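Chapter 4
Looking After One Machine: The Bandside Delivery Cart

In this chapter
Getting the cart ready for its first run of the day
Cleaning and checking the camera and the bump strip
Wheel wear, and how to measure it
Teaching a route again after the ground changes
Keeping a logbook you can use

Before you start: you should have read Chapter 3 and be able to power a mobile robot down safely and lock it out. If you skipped that part (I know some of you did), go back and read it. I'll wait.

4.1 Why spend a whole chapter on one cart?

When I started teaching this course I tried to cover everything. We did a week on arms, a week on conveyors, a week on carts, and at the end my students could tell you what an encoder was but couldn't tell you why the machine in front of them kept pulling to the left. So I changed the plan. For this chapter and the next we stay with a single robot, and we get to know it the way you get to know an old car.

The one I picked is a Bandside, a small four-wheeled cart that carries mail and parts between buildings on the Skelitgate campus. I looked after it for a good long stretch, and most of what I know about outdoor robots I learned on my knees next to it with a rag in my hand. It has a drive motor on each rear wheel, a soft bump strip across the front, one camera on a short mast, and a battery tray that slides out from the back. There are fancier carts. I like this one for teaching since you can reach nearly everything on it with three tools, and when something is wrong it usually shows.

The running gear came from Cakport, and the route software is a package called Osagie. You don't need either one to follow along. If your school has a different cart, keep its manual open next to this book and write the matching part names in the margin.

4.2 The morning check

My morning check used to take forever, and then it got short, and then it got too short and I missed a cracked wheel hub. What follows is the version I settled on after that.

Start with the cart switched off. Walk all the way around it once before you touch anything. You're looking for whatever is different from yesterday - a scrape on the bump strip, a cable tie that has let go, grit packed into the wheel wells. Then press the bump strip in with your palm at both ends and in the middle. It should spring back every time. Spin each front wheel by hand and listen. A good bearing is quiet, and a bad one sounds like sand in a coffee can.

Next slide out the battery tray and look at the contacts. If they're dull, clean them with the dry pad, never with the wet wipes that live in the same drawer (ask me how I know!). Push the tray back until you feel the latch take hold. A tray that is almost latched will run fine indoors and then drop out at the first curb ramp.

Now power up and leave the cart alone until the status light goes steady. Give it the full wait. If you drive off early the heading sensor hasn't settled, and the cart will start its day convinced that north is somewhere else.

4.3 Wheels

The drive wheels have a soft tread that wears down faster than you'd expect on paving. Every turn scrubs a little off, and the outside edge goes first. Measure each tread in 2 places, inner edge and outer edge, and write both readings down. I change the wheels as a pair every 2,000 trips, or sooner if the two sides don't match.

Matching matters because Osagie works out distance from wheel turns. Put one fresh wheel and one worn wheel on the same axle and the cart will drift toward the worn side. The software will correct for it, up to a point, and you'll spend an afternoon chasing a software problem that was made of rubber.

4.4 The camera and open ground

Outdoors, the camera does most of the work of telling the cart where it is. It looks for things that stay put, like the corner of a building or the line of a roof, and compares them with what it stored when you taught the route. In a narrow hallway there are plenty of those close by. A big plaza is harder. The fixed things are far off, the ground looks much the same for a long way, and what is close to the cart tends to be people and bikes, and those won't be in the same spot tomorrow.

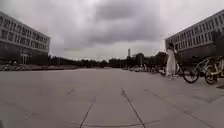
So when you teach a route across open ground, lean on the buildings. In Osagie you can mark parts of the view as steady or as changing, and I mark rooflines and rows of windows as steady every time. Bike parking gets marked as changing, even if it looks full and settled on the day you teach it. Trees are a judgment call. I used to trust them, right up until November, when the leaves came down and the cart started stopping short.

Keep the lens clean, too. Use the blower first and the cloth second, and wipe from the center out. If you go in with the cloth while there's still grit on the glass, you'll scratch it.

4.5 Your logbook

Get a paper notebook. Write down the trip count, the tread readings, anything you cleaned, and anything that seemed odd, even if it went away by itself. Leave a wide margin so you can come back and add what the trouble was once you find it. My entry for 29 July 2024 says only "pulls left, cold start," and a later note beside it says "latch." Set up your own pages the same way before you go on to Exercise 4.1, where you'll do the morning check with a partner reading the steps aloud.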